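# Review of the Mollis two-arm kit for taking apart old computers

Student project report, Rocío Paucar and Tove Hallgrímsson
Supervisor: Delyth Harries

## 1. Why we did this project

The recycling workshop in Sirnwood receives many old desktop computers, and most of them are opened by hand. Our supervisor asked us to review the Mollis kit, which is sold by the firm Pramanik to schools and small workshops. The question was simple: can two students with little training use it for useful work?

## 2. What is in the kit

The kit has two arms, one gripper, the control software and a printed guide of 71 pages. We paid for the lease from January, and the table was already in our laboratory. The guide is well written, but the part on cables is only half a page, and this was the part we needed most.

## 3. Method

We wrote a short program for each task: pull a connector, lift a memory module, press a drive latch. Every try was stopped after 180 seconds if the task was not finished. In total we made 653 tries. Lowri Gethin checked our notes and marked each try as good or failed, so we did not judge our own work.

## 4. Results and remarks

Memory modules were the easiest. The drive cage was much more difficult, for the reason that cables pass close to the plastic clips and the fingers need space on both sides. We had to teach the approach from above again for each model of case.
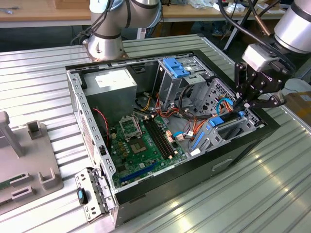
The software also has a weak point. When the gripper closes on something soft, it reports "part held" even if it has only a cable between the fingers. We wrote to Pramanik about it, and Rhodri Gittins from their support desk sent us a new setting for the closing force. It helped with the thick cables, less with the flat ones.

## 5. Our opinion

We would recommend the kit for teaching. For a workshop like the one in Sirnwood we would wait for a better chapter on cables and a second gripper in the same price. Our programs are kept in the shared folder of the laboratory, and the next group may change them freely.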